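Simix snack shelf: README and data card

Last edited 30/07/2018

Hi! If you've opened this file you either got the list from me or you found it in the shared folder while looking for something else. Either way, welcome. I keep the stock list for the snack corner at Simix, and this is my attempt at writing down how the list works so that I can stop explaining it over the coffee machine.

What's in the folder

There are 2 files. stock.csv has one row for every time something was put on a shelf or taken off it, 1628 rows so far. items.csv is the short one, 38 rows, one per product, and it's where the names and flavors live. If you only want to know what we carry, open items.csv and ignore the rest (I would).

Columns in stock.csv

item: the short name, all lowercase, must match items.csv
shelf: top, middle, low or table
change: plus or minus a whole number
note: anything you like, usually blank

There used to be a price column. I took it out in June when Fleston changed how they bill us, and I haven't missed it one bit. Old rows that had a price in them kept it in the note, which looks a little messy but I didn't want to throw it away.

How I name the cans

By lid and color first, flavor second. I know, I know, the flavor is printed right on the side! But people grab by color, and when somebody tells me "we're out of the pink one" I want to find pink in the list. So it's can-green, can-orange, can-pink, can-blue, can-red, and the flavor sits in its own column in items.csv. Gum goes under small, along with mints and anything else that fits in a fist.

Bottles are bottle plus color. Paper cups are just cup, and please don't invent cup-brown or cup-dots, I've merged those rows twice already.

Where things go

Chip cans with the yellow lids live in a row on the middle shelf, with a bit of space between them so you can get your fingers in. Drinks go up top. The table is for whatever is between places, and anything left there gets shelf = table until it moves. Leaning is fine, by the way. I don't record which way a can leans and I'm not about to start.

Known problems

Around 13 rows have the shelf missing, all from the week we swapped over from the Zupan boxes. The orange cans were also logged as yellow for a while (the lids, my fault). I fixed the ones I was sure of and left "color?" in the note on the others, so filter those out if you're counting by color.

The middle row with its yellow lids, both times:

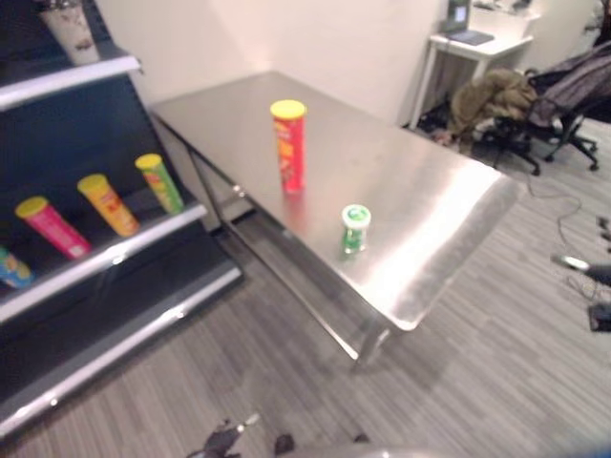
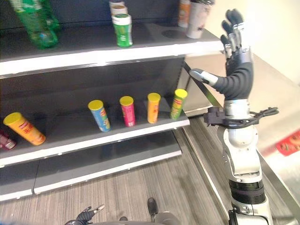
Comments on this file

Gakano: could we split can-orange into two names? There are two flavors in orange now and I keep adding to the wrong one. I'd be happy with can-orange-a and can-orange-b, and I can go back through my own rows and fix them if you leave the file unlocked for an afternoon.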